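Accueil Produits Mains et préhension Pièces détachées Entretien Contact

Main Flurnar à cinq doigts – version gainée, avec kit d'entretien

La main Flurnar est livrée pour le bras droit et pour le bras gauche des robots Kandach. Elle convient aux travaux dans la maison : tirer un drap, ramasser un vêtement, porter une boîte légère. Sur cette page vous trouvez la fourniture, le réglage de base et les soins que la main demande pendant sa vie. La notice complète est imprimée et se trouve dans le carton, elle reste la référence en cas de doute.

Les doigts ont une coque en métal et un bout noir arrondi, qui se remplace séparément. La gaine souple protège le dos de la main et le départ du pouce contre la poussière et les fils de textile. Il faut la retirer avant chaque contrôle des articulations, parce qu'un pli coincé se sent mal de l'extérieur. 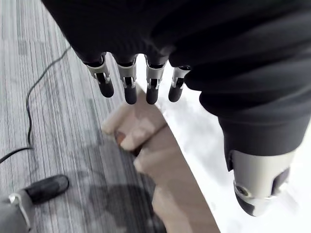
Doigts à coque argentée et bouts noirs, sous la gaine en tissu noir.

Contenu de la livraison

Une main montée et contrôlée
Une gaine de rechange
Un jeu de bouts de doigt
2 clés pour les vis du poignet
Un pinceau doux et un chiffon sans peluches
La fiche de réglage, à garder avec la machine

Référence de la main : 1936-F. Référence du kit d'entretien seul : 441. Le kit seul peut être commandé aussi par les clients qui possèdent déjà une main de la série Urban, les bouts de doigt sont les mêmes.

Mise en place et réglage de base

Coupez l'alimentation du bras et attendez que le témoin du poignet soit éteint. Présentez la main avec la paume vers le bas, engagez le connecteur sans forcer, puis serrez les vis en croix. Le câble doit garder une boucle libre au coude. Un câble trop tendu est la cause la plus fréquente des défauts de position que notre atelier de Kostlow reçoit.

Après le montage, lancez la fermeture lente à vide. Chaque doigt doit partir et revenir sans bruit sec. Si un doigt s'arrête avant les autres, ne corrigez pas tout de suite dans le logiciel : regardez d'abord la petite tige de l'articulation.
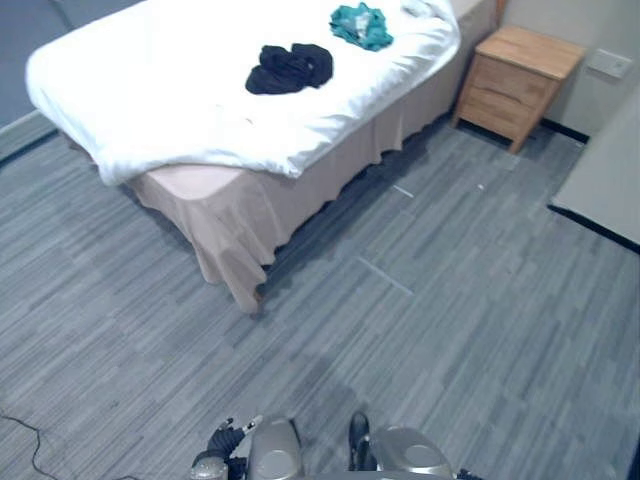 Faites ensuite la remise à zéro du pouce. Cette opération se fait toujours en dernier, car sa position de repos dépend des quatre autres doigts. Notez les valeurs sur la fiche avec la date et votre signature. Nous demandons cette fiche pour tout retour sous garantie.

Essai sur textile

Pour valider le réglage, nous conseillons un objet mou et assez grand. Une serviette pliée est possible, mais un oreiller est meilleur, car le bord cède et montre tout de suite si deux doigts ne ferment pas ensemble.

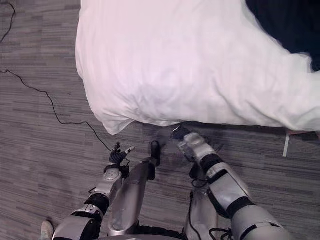 La force de fermeture se règle par paliers, et il faut commencer par le plus bas. Avec une taie lisse et blanche, les plis autour des bouts noirs se voient bien et on peut juger la prise à l'œil. Amenez une seule main contre le bord inférieur de l'oreiller, comme la main droite ici, et laissez l'autre un peu en retrait. Montez d'un palier seulement si le tissu glisse. Une force trop haute ne donne pas une meilleure prise – elle use les bouts et chauffe le moteur du doigt.

Entretien

Chaque semaine : passer le pinceau dans les fentes des coques, essuyer les bouts avec le chiffon sec. Pas d'alcool sur les bouts, il rend la matière dure.

Toutes les 800 heures : déposer la gaine, contrôler les tiges et les vis, remplacer les bouts si la surface est devenue brillante. La gaine se lave à la main dans l'eau tiède. Elle doit sécher complètement avant le remontage.

Wiebke Fuchs, de notre service technique, a revu ces intervalles en janvier. Pour les mains qui travaillent surtout avec du linge, elle recommande de faire le contrôle des fentes deux fois par semaine, les peluches entrent plus vite qu'on ne pense.
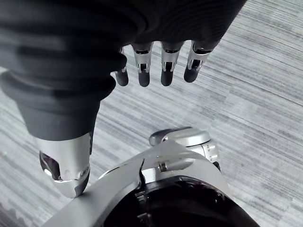 Peut-on changer un seul bout de doigt ?
Le bout se change seul, sans démonter la coque, mais il faut refaire ensuite la fermeture lente à vide et la remise à zéro du pouce.

Réparation

Une tige tordue ne doit pas être redressée. Envoyez la main complète à Kostlow, dans son carton d'origine, avec la fiche de réglage et une courte description du défaut. Retirez la gaine si elle est déchirée et joignez-la dans un sachet. Le devis est envoyé avant tout travail, et la main reste chez nous sans intervention jusqu'à votre accord écrit.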